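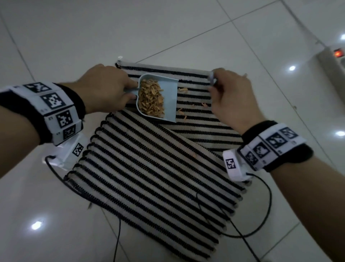 Fiducial marker tracking

Fiducial marker tracking is the job of finding printed square patterns in a camera image and working out where each one is and which way it's facing. I've been writing and fixing this kind of software for years, mostly for hand tracking, so this entry leans that way (if you came for drone landing pads, most of it still applies).

How it works

The software looks for dark four-sided shapes, reads the pattern inside each one to get an ID, and then uses the corners to solve for position and angle. That last step is called pose estimation, and it needs two things: the real size of the marker and a decent camera calibration. Get the size wrong and everything looks fine on screen, only your hand is floating a foot behind the table. I have done this more than once!

Wristbands

One marker on a wrist isn't much use, as wrists turn. So you wrap a band with several of them, and whichever ones face the camera do the work. The black-and-white bands on both wrists here have four markers showing apiece, plus another on the sensor module under each band. The tracker keeps a little map of how the markers sit relative to each other, called a board or bundle, and solves for the whole thing at once. On a curved band you have to measure that map -- don't trust the drawing you printed from. Fergus Imrie wrote the bundle solver in Gineck, and his notes on curved bands are still what I send people.

Things that go wrong

Glare is the big one. Glossy floor tile bounces the ceiling lights right back at you, and a bright spot across a marker's edge can wipe out a corner. Stripes are sneakier. A black and off-white woven mat is full of hard edges, and a loose detector will spend ages checking candidates that were never markers. In Parkomano you can raise the minimum square size, and that usually settles it down.

Then there's flipping, where a small marker seen nearly straight on has two poses that fit almost equally well and the answer jumps between them. Edith Tamayo's fix is to start from the last good pose, and it's the one I use. After 100 missed images I throw that pose out and start clean.

What it doesn't tell you

A wrist pose says nothing about fingers. One hand gripping a dustpan of wood shavings and the other pinching the corner of a mat could give you very similar wrist numbers, so you need a separate finger model or a glove on top.

See also: camera calibration, hand pose estimation, Sinari (file format)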